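Speaker notes, club showcase evening, second half

Thank everyone for staying past the cookies. Mention Gervásio Trindade, who talked the school into letting us have the room until nine at night and who taught half of these kids to solder. Pause for applause, he'll hate it.

Start with the name. The students called the project Haruna, after a long argument in which Brovow lost by a single vote, and I still hear about it. The job they picked was a lunch table: put the dishes on the tray, get them off the rack, deal with the rice. 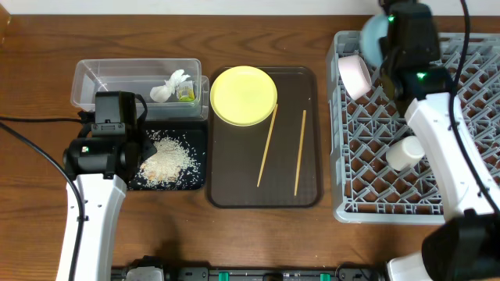 I was sure rice would be the crowd pleaser and dishes would be the easy part. Well, the kids set me straight on that in the first week! A bowl has a thin curved edge, and you have to come at it just so — the team rewrote that one approach 31 times, and they kept every version in a folder named "bowl feelings."

Slow down here. Tell the story of the June practice day, 53 tries on the whiteboard and everybody hoarse by the end.
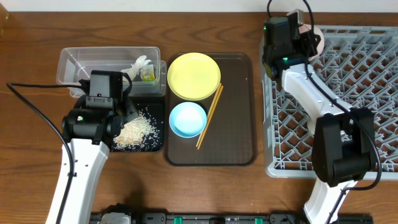 Talk about taking turns. Each pair gets 60 minutes, one student driving and one writing things down, and then they swap. The writing down is where I've seen the most growing up, if I may say so as a proud old coach.

Invite questions. If someone asks about next year, say we're hoping for more parents on Thursdays' snack list — and a second table.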